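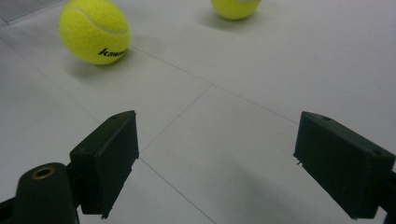

3 min read

Visit to the open day in Pundley, 2022-07-30

My colleague Suryani Sinaga told me that the sports hall in Pundley would open its back rooms to visitors, and as I had already bought a train ticket for the same direction, I decided to go. I play tennis badly but with much love, and I was curious how a public hall looks after its balls, its nets and its floors.

We were a group of 15 at the door. Finbarr Kavanagh, the manager, gave each of us a paper sticker with our name and led us first through the changing rooms, which were very clean and smelled strongly of soap. Then came the long corridor to the store, and this was the part I liked the most.

The store and the sorting room next to it have a floor of large, very light grey tiles. Finbarr explained that the old floor was dark green and a ball that rolled under a shelf could stay there until spring. On a pale floor the yellow-green colour shows at once, even from the other end of the room. I must agree with him. Two tennis balls were lying on the tiles, one near to us and one farther off, and my eyes went to them before anything else. The nearer one had black letters which began with "Kawa", and the rest of the name went round the side of the ball, so I cannot tell you how it ends.

In the sorting room every ball gets the same treatment. Slavica Radulović showed us how she drops it from the height of her shoulder and listens. A good ball has a short, clear sound, and a tired one answers with something more like a cough. She let us try. I put three balls in the wrong box and she moved them back without saying a word, only smiling a little. The felt is also checked with the thumb. If it is worn smooth along the seam, the ball goes to the beginners' basket, and after that to the schools, where they put them on chair legs.

They sorted 129 balls in the morning before we came, and the box for the schools holds 200. One boy asked if he could keep one, and he could.

After this we had tea in the small room upstairs. The biscuits were from Brorno, a bakery in the next street, with aniseed, and I ate more of them than was polite. Bayu Harahap, who had travelled with us, talked for a long time with Slavica about clay courts – he has strong opinions on clay. I looked out of the window at the outdoor courts, which were closed for painting.

Some practical things. From the station you walk along the canal and turn left at the school. The entrance is at the side of the building and the sign is small, so we passed it twice. The visit is free and lasts a bit more than an hour. Bring shoes with soft soles, or they will ask you to wear the plastic covers, and these are slippery on the stairs. The next open day is planned for September, and you can put your name on the list at the front desk.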